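The owner of the Jadarlow repair shop begins most mornings by clearing the workbench down to its dark cover. She has been mending things for 18 years, and tape is the one supply she can talk about all afternoon.

"People think tape is for when you've given up," she says, laughing. "I love tape! It's half of what I do here." 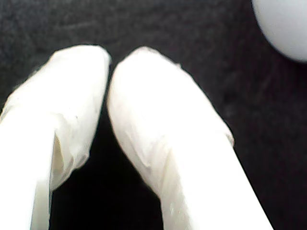
JADARLOW, May 2023

She learned the habit at Suominen, a bookbinding firm where she spent 9 years before going out on her own. Every bench there had a dark surface, and she wouldn't work on anything else now.

"White on black, you can find it right away," she says. "On my old pine table I'd lose the end of the roll, lose a scrap, lose my mind."
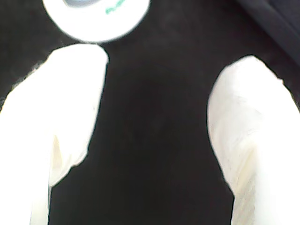
White against black at the workbench.

Her taste in tape runs to the matte kind – cloth or paper, something that tears by hand and takes a pencil mark. She buys from Zaltier, usually before the fall rush in September, and she gets wonderfully worked up about the rolls themselves. A good one has a core that stays round, she says, and sides that feel a little fuzzy under your thumb.
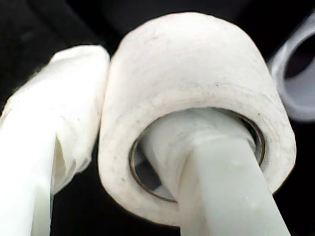

"And I don't mind if it's picked up a few smudges," she goes on. "I've got rolls that have been all over this shop, and they stick just fine. You peel off the first turn and keep going."

Next on her list is a box of old atlases with split spines. "Oh, I can't wait," she says, already reaching for the scissors.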